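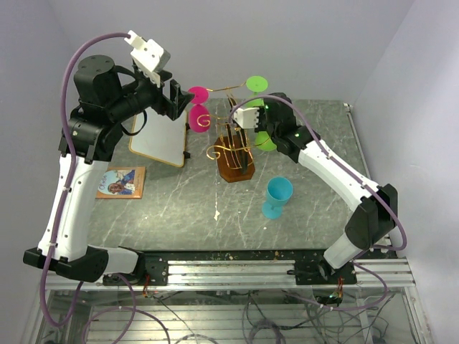
Gold wire sculpture, gray marble-look tabletop

I have a new favorite thing and I need to talk about it! I've been making wire sculptures since June (mostly lopsided ones, mostly hidden in a drawer) and I had never really thought much about what goes under them. I'd put a piece down wherever there was room, usually on top of the mail, and wonder why it looked like a tangled coat hanger.

Then came gold wire on gray marble pattern. Oh my goodness. The loops and spirals and little curls are so shiny, and the gray is calm enough to let them show off, with those thin white veins wandering off behind. I love it with the green disks too — green and gold together always makes me think of old brooches.

So of course I went straight home and started a new one. I'm calling it Firetum, for no reason except that I liked how it sounded when I said it out loud at the kitchen counter. It's 11 inches tall so far and it has 13 spirals, which I know because I had to redo every one of them. My trick, if you want to try this, is to wrap the wire around a pen for the small curls and a jelly jar for the big loops, and to stop touching it once it's nearly round. I'm terrible at that last part.

I went through around 300 inches of wire on the first try and kept maybe half. The scraps go in a cookie tin and come back as hooks and tiny leaves, so I don't feel too bad about it.

Next up is color. I want green on mine as well, but I can't decide between painted paper circles and flat glass beads. Paper is lighter and won't drag the wire down, and glass would catch the light by the window. I'll probably make both and then stare at them for a week.

And I'm hunting for a piece of gray marble-look shelf to stand it on! Something small, with the veins running every which way. If you've seen one at a thrift store lately, leave me a comment.

Posted 13th December in Wire & Bits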